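Urgate kitchenware reuse scheme extended to Mustberg

Urgate District Council has agreed to extend its household reuse scheme to Mustberg from May. Residents will be able to hand in crockery, pans and cutlery in good condition at the Erordale Road depot, which opens at 8.30am.

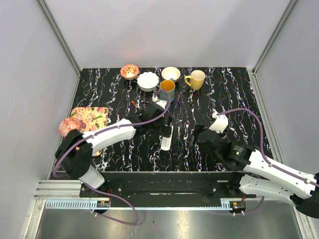 Mugs, bowls and a scalloped-edge dish.

The council collected 1312 items in the scheme's first year and passed them on to 91 households moving into new tenancies. Chipped or cracked items cannot be accepted.

Rostyslav Palamarchuk, head of waste services, said the extension would be paid for from the existing recycling budget. Enquiries should be made to the depot office.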